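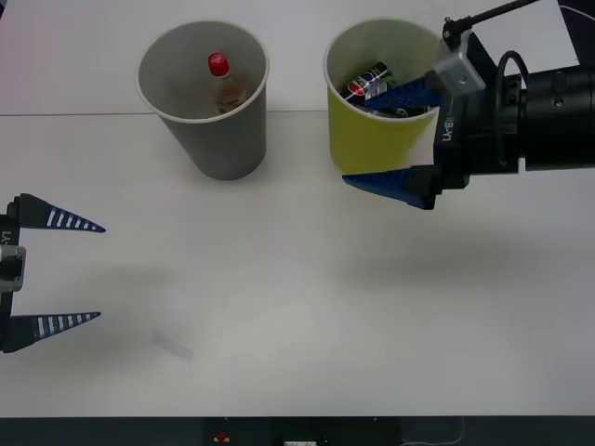
Unit 4. Paperboard for Hot and Cold Drink Cups

4.1 Board grades
Cup stock is a bleached or unbleached paperboard made mainly from virgin fiber. Recycled fiber is shorter and weaker after repeated pulping, and it tends to crack when the rim is formed. Stiffness is measured in the machine direction and the cross direction. The ratio between the two decides how the sidewall blank is laid out on the sheet.

4.2 Barrier coating
Uncoated board absorbs water through its surface and, faster, through its cut edges. The usual remedy is a thin layer of polyethylene applied by extrusion. Cups for hot drinks are normally coated on the inside only. Cups for iced drinks are often coated on both sides, as condensation would otherwise soften the outer wall. Water-based dispersion coatings are covered in Unit 6.

4.3 Forming sequence
The sidewall blank is a sector of a ring. It is wrapped around a tapered mandrel and the overlap is heat sealed. The bottom disk is inserted, the lower edge of the wall is folded inward over it, and the joint is pressed with a knurling tool. The rim is curled last. A rolled rim stiffens the mouth and gives the lid a bead to grip.
The taper allows cups to nest. Too small an angle makes nested cups bind; too large an angle wastes volume for a given height.

4.4 Worked case: the Perum line
The Perum line runs two blanks, Fernine and Fevard. In the November trial, 101 cups of each were filled with water and held for 45 minutes. Fernine had no leaks. Fevard had 12, all at the bottom joint – none at the side seam. Raising the bottom heater setting removed the fault without scorching the board.
Use the Nikolaidis sheet to record joint faults. Enter side seam and bottom joint separately.

4.5 Problems
1. A Fevard cup has a mouth diameter of 81 mm. State what else you need to know to lay out the sidewall blank.
2. Compute the Fevard leak rate in the trial as a percentage.
3. Explain why cut edges on the inside overlap are sometimes skived and folded.

Reading for the next session: Unit 5, sections 5.1 to 5.3.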